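Looking After a Small Bench Conveyor (and Making Nice Parts to Send Down It)

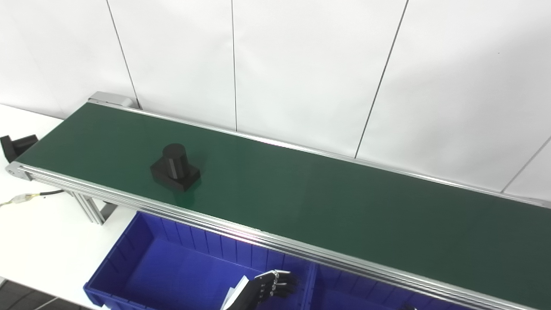

The green belt on the long bench, with a black test piece resting on it.

Hello again from the workshop, and thank you for all the notes after the December page about sharpening chisels. Several of you wrote asking about the little belt conveyor, which had only a passing mention, and whether something like that is worth having in a home workshop. I've put off answering because I wanted to do it properly, so make yourself a cup of tea, this is one of the longer ones.

If you have never used one, a bench conveyor is just a loop of belt stretched over a roller at each end, with rails down both sides to keep everything square. I bought mine second-hand when a packing shed at Nakerent was clearing out, and the whole thing came home across the back seats of the car with a red rag tied on the end. I use it for moving small parts from the painting end of the bench to the packing end, and for checking that printed pieces stand up properly on their own feet. Could I carry them by hand? Of course I could! But I make a lot of small parts in the run-up to the market, and my back is happier this way.

Finding a spot for it

Give it the longest run of table you have, and put it against a wall if you can. Mine has a white wall behind it, and I can't recommend a light wall highly enough, as you can spot a dark part sitting crooked from the other side of the room. A white tabletop helps as well. Small screws seem to vanish on a timber bench, but on white they show up straight away (provided you've swept recently, which in my case is a matter of luck).

Leave yourself a finger's width between the far rail and the wall if the table allows it. I pushed mine hard up the first time and then couldn't get a cloth down behind it, and the fluff that collected there was a disgrace. If your table is too narrow for a gap, slide the whole conveyor forward once a month and clean behind it then.

Check the table before you blame the conveyor. I spent a whole afternoon fiddling with the rollers when the trouble was a table leg sitting on the edge of the mat. Put a spirit level across the rails at one end, then at the other, then lengthwise along the near one. Pack under the low leg with a thin piece of rubber or a folded bit of old bicycle tube. Cardboard will do for a day, but it squashes down, and then you are back where you started.

Cleaning the belt

A smooth, matte belt wants very little. I go over mine with a soft brush first, the sort you'd use for a dustpan, and then with a cloth wrung out in warm water with a small squirt of dishwashing liquid. Wring it until you think it's dry and then wring it once more. You want the belt barely damp, and you don't want water creeping underneath to the rollers.

Work along in one direction, turn the cloth often, then wind the belt on and do the part that was underneath. It's easy to lose track of where you began, so I put a scrap of painter's tape on the edge of the belt as a starting mark. Do remember to take it off. Mine went round and round for a week before Mariann asked me what it was for.

A few things I have learned to keep well away from it: methylated spirits, anything with a citrus smell, furniture polish of any sort, and the scourer side of the sponge. Polish is the worst of the lot. It looks lovely for an hour and then every part slides about like a child in socks on a kitchen floor, and you'll be weeks getting it off again.

For glue, wait until it has gone hard and ease it up with an old plastic card held nearly flat. For paint, catch it while it is wet if you possibly can. If you can't, leave it alone! A spot of dry paint does no harm at all, and a gouge from a scraper will catch the corner of every part that passes over it.

Green belts can look a different colour from one stretch to the next, lighter and bluer in one place and deeper in another. Dorottya Kovács wrote to me in a real fret over this, convinced hers was perishing. Before you worry, wind the belt on a little and see whether the lighter patch moves with it. If it stays where it is, you are only looking at the light from the window. If it travels along, press it with your thumb, and if it feels the same as the rest then carry on and enjoy it.

The rails

Extruded aluminium is a marvellous thing in a workshop, and I wish I'd discovered it twenty years sooner. The grooves running down the length will take sliding nuts, if you buy the kind to suit your profile, so you can fasten on a stop, a small lamp or a tray for odds and ends without drilling a single hole. Measure the mouth of the groove before you order. I bought a bag from Gonen that were a whisker too wide, and they now live in the jar of things that will come in handy one day.

Those same grooves are dust traps, I'm afraid. My favourite tool for them is a cheap flat paintbrush with the bristles cut down to a stub. Run it the whole length of the groove with the vacuum nozzle following close behind, and finish with a cotton bud in the corners. A wooden skewer with a bit of rag round the end does nicely for anything sticky.

Don't use steel wool on the faces. It leaves a dull grey patch that catches the light quite differently from the rest, and the only cure is to do the entire rail to match (ask me how I know). A drop of vinegar in water will shift fingerprints, and then wipe it over with plain water and dry it.

Getting the belt to run true

If your belt creeps towards one rail, the two sides of the roller aren't pulled up evenly. Look for the adjusting screws at the end of the frame. They differ from one make to another, so have a good look at yours and take a snapshot with your phone before you touch anything. Then turn one screw only, an eighth of a turn at the very most, run the belt round a few times and look again.

I do mean run it round a few times. A belt takes its time about responding, and the temptation is to give the screw another tweak because nothing seems to have happened. Then both tweaks arrive together and it goes wandering off to the other side. I put the kettle on between adjustments.

As for tightness, you should be able to lift the middle of the belt a little with two fingers. Too tight is harder on the rollers than too loose, and a slack belt will let you know by slipping when you put something heavy on it. Wipe round the axle holes while you're down that end, and have a feel underneath to see that the support legs are firmly fixed. Mine like to work loose over winter.

Making a good test piece

I like to keep one part that does nothing but ride up and down, so that I can see how things are running before I trust the belt with anything I've spent time painting. A square block with an upright cylinder on it is a very good shape. The flat base sits down well, and the taller part will show you a wobble long before you would notice it in something squat. Set the cylinder towards the back of the base if you'd like it a little less forgiving.

If you print your own, lay the base flat on the printer bed and let the cylinder grow straight up from it. You'll get faint lines running round the sides, and I rather like them. Black filament is handy, with soft highlights that show off a curve nicely, though it does show every speck of sanding dust. I've used Fladis black for the last few reels and had no complaints.

Rub the underside on a sheet of fine paper taped to something really flat, a piece of glass or an offcut of stone benchtop. Use figure eights and a light hand. Test it by pressing down on each corner in turn, and keep going until there's no rocking whatever. If the part feels too light, leave a hollow in the base when you draw it up and glue a steel washer inside.

Set it down well in from the rails, start the belt gently and watch the top of the cylinder. A steady top means you can load up. A shiver at the same spot on every pass usually means a crumb underneath the belt, so stop, switch off at the wall and go looking for it with the brush.

Little habits worth keeping

Switch off at the wall before you clean, every time, and tuck your sleeves and apron strings away before you switch on again. Long hair up as well, please.

Let painted parts dry fully before they travel. Touch-dry is not enough, and I have a dozen small feet with belt texture on them to prove it.

Keep a shallow box lined with an old towel at the far end. Mine came from Lemaire with a set of baking tins in it and is just the right height.

Drape a sheet over everything when you're sanding anywhere nearby, and shake it out in the yard afterwards, downwind of the washing.

Mariann Jakab has asked whether a belt can be patched when the edge begins to fray. I've only tried it once, trimming the loose threads with sharp nail scissors and sealing them with the thinnest smear of flexible glue, and it is still holding. If anyone has a better method do write in, and I'll add it to the next page along with the answers about the drill press.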